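Trouble before Ukstead v Alvarado on Friday

Got this from two people who were in the away group, so it's one side of it. If anyone from Ukstead wants to send theirs, same address as always.

Alvarado brought 800 to Ukstead on Friday night, most by train, plus 4 coaches and the usual cars. Decent number for a cup tie that far away. The main group got in early afternoon and took over a pub near the canal, no problems there, police parked outside but left them alone.

A smaller lot, 18 of them, came seperately by van and minibus and parked up on the Mokidier estate on the other side of the ground. They say they were walking down towards the away end when a Ukstead group came out of a side street. Bigger numbers for the home side, bottles first, then it went off in the road for a minute or so. Alvarado lads say they held their ground and then backed up to the roundabout when the police vans turned up. One of them got a cut head and missed the match.

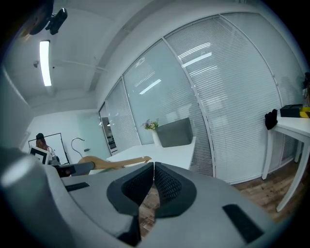
Police then held everyone where they stood, home and away mixed together, which nearly started it all again. Names taken, bags searched, two flags kept. The Alvarado group were walked to the ground and got in just before half time. Already 1-0 down by then.

Inside it was good. Away end sang right through, big banner for Kevin Nina, who is still banned from home and away matches until the end of the season. Some pyro at the start of the second half — red smoke, couple of flares, one ended up on the track and a steward kicked it away. Equaliser on 58 minutes and the whole end came down to the fence. Finished 1-1, so there's a replay.

After the match the away end was kept in for ages, no toilets open, no water. Audrey-Anne Kowalchuk from the Alvarado supporters' association has put in a complaint to the club about it and wants to hear from anyone who was in the lower part of the stand. She's also asking about the two flags, police say they will be given back but haven't said when or where.

Ukstead's only comment so far is that they are "looking at footage". No arrests that we know of. Few Nullby faces were seen with the home lot, which is new, those two didn't get on at all a couple of years ago.

Replay date not fixed yet. Expect a smaller away allocation and alot more police.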